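Speaker notes: Fiducial-based gripper width recovery in two-handed cloth demonstrations
Speaker: Radka Kovačević
Co-authors: Zorica Softić, Ognjen Yordanov
Larunley workshop on manipulation data, short talk slot
Version 7/12/20

Slide 1. Title

Name, co-authors, thanks to Cloltbridge for the bench time. Do not read the abstract. Say at once that the talk covers one narrow question: how well can the opening between the fingers be recovered from the wrist camera alone when the object being handled is cloth.

Slide 2. Why width matters

The policy gets two things from each demonstration: the camera pose over time and the gripper opening over time. Pose gets most of the attention in the literature. Opening is treated as solved. For rigid objects that is close enough, because the fingers stop on the object and a small error in width changes nothing. For cloth the fingers close almost completely on a thin layer, and the difference between "holding one layer" and "closed on nothing" is a few pixels of marker displacement.

Remind the audience that the opening is computed from the two square markers on the finger bases. Corner detection, undistort with the fisheye model, distance between marker centers, linear map to width. Calibration is done once per gripper.

Slide 3. The wrist view

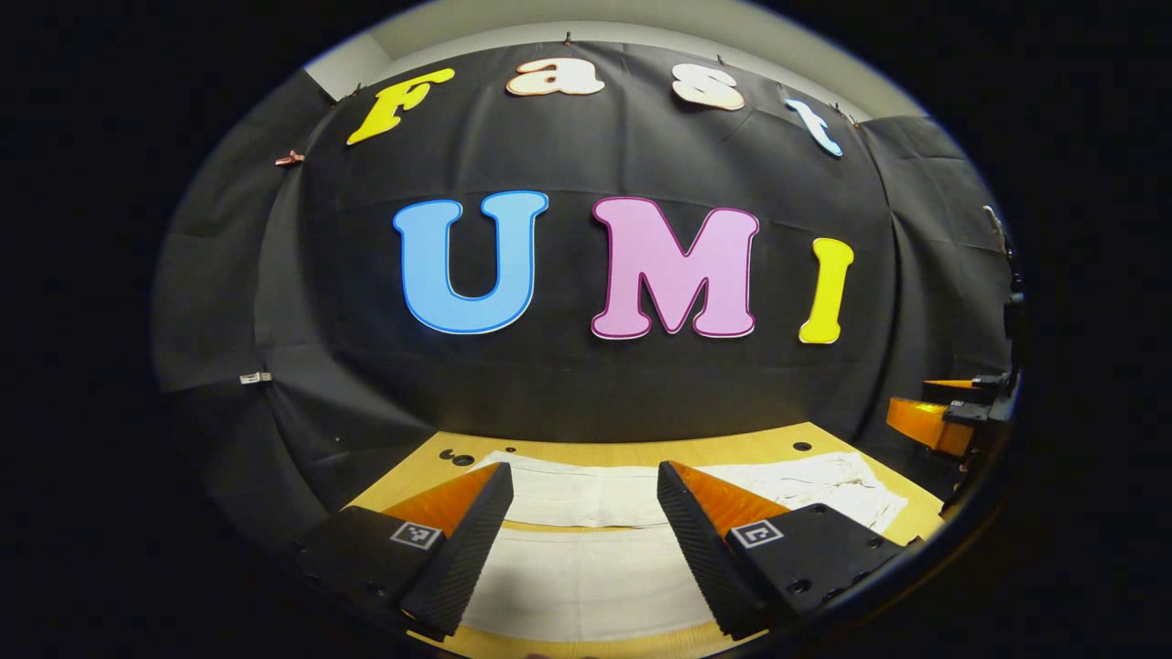 Ognjen Yordanov asked at the dry run why the markers are not simply made larger, given that corner error falls with marker size. Fair question, and it will come up again, so take it here. A larger marker sits closer to the rim of the lens, where the distortion model is weakest. In our bench test the gain in corner precision was lost to the model error. We kept the original size.

Points to make on this slide:

Both markers are near the bottom of the image circle. This is the worst region for the calibration, and it is where we do all our width measurement.

The marker faces are tilted with the housing, so the squares are seen obliquely. Plane pose from a single small square is ambiguous under these conditions. We use centers only and throw the orientation away.

White cloth lies between the fingers in the image. A detector tuned with a global threshold will shift when a large bright region enters or leaves. Adaptive thresholding fixed this for us. Mention the window size only if asked (it is in the backup slides).

Slide 4. Bench protocol

One gripper clamped, opening set with gauge blocks, 8 widths from closed to fully open. At each width we recorded still sequences under 2 lighting conditions. Total 2000 images after removing those with motion in them. Ground truth is the block, so the reference error is far below anything the camera can resolve.

Then the same gripper was moved by hand over the table with the blocks still in place. Width is constant by construction, so any variation in the estimate is measurement noise. This is the more honest test and the one to spend time on.

Slide 5. Bench result

Static case: no bias worth discussing in the middle of the range. Near closed, the estimate reads slightly wide. The cause is the linear map. The finger linkage is not exactly linear at the end of its travel, and a straight line fitted to the whole range puts the residual at the ends.

Moving case: noise grows with speed, as expected from blur. Dropouts come in pairs. When one marker is lost the other is usually lost in the same image or the next one. Interpolating across a dropout is therefore riskier than independent failures would suggest.

Pause here. If someone wants to argue about rolling shutter, offer to talk afterward.

Slide 6. Fix

Replace the linear map with a piecewise linear one, 6 knots, denser toward closed. No change to hardware. No change to the detector. Calibration now needs the gauge blocks, which is an extra step for each gripper, and we should say so plainly.

For dropouts: hold the last valid value if the gap is short and the neighboring values agree. Otherwise mark the segment and leave it out of training. Zorica wanted to fill every gap with a spline. We tried it. The spline overshoots at grasp onset and invents openings that did not occur.

Slide 7. Two grippers, one garment

With two hands the width estimate has to be right on both sides, and the two streams have to be aligned in time. A late close on one side teaches the policy to pull before it holds.

The task used here is handling a white garment on the table. The two grippers are worked by hand and each camera sees its own markers. The other gripper can enter the view. We reject any detection whose marker ID does not belong to the camera's own gripper, and restrict the search to the lower part of the image, which also cuts run time.

The example has one gripper at the far left end of the garment while the near one is still open around the folded right end. For the near gripper the label should read "open", with no ambiguity. For the far one, the width has to come from its own stream. Trying to judge it from this view is hopeless at that size.

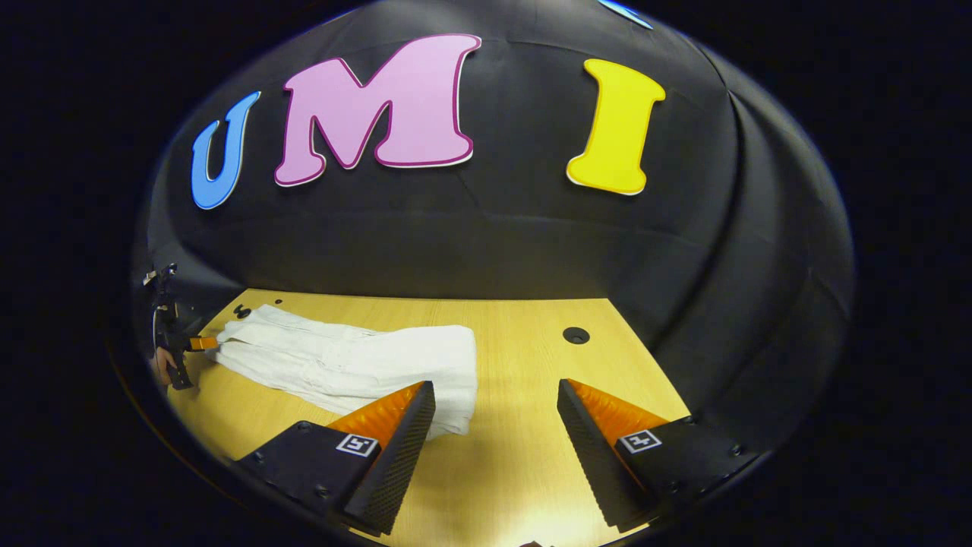 Slide 8. What changed in training

Same policy, same demonstrations, old labels against new labels. The clearest effect is at the moment of grasp. With the old labels the policy often stopped short of a full close on a single layer. With the new labels it closes fully. Away from the grasp the two policies are hard to tell apart, and we do not claim otherwise.

Do not show success rates as a headline. The number of rollouts is too small to rank the two policies overall, and Biljana Delić will rightly object if we try.

Slide 9. Limits

One lens model. One finger design. Soft finger pads wear, and wear shifts the closed position. We have not measured how fast. Recalibration interval is currently a guess.

Time alignment between the two grippers was checked by hand on a subset only.

Slide 10. Questions, backup

Backup A: threshold window sweep.
Backup B: residuals per knot.
Backup C: table of rejected segments, with reason codes.

If asked about releasing the calibration script: yes, after cleanup, contact Zorica.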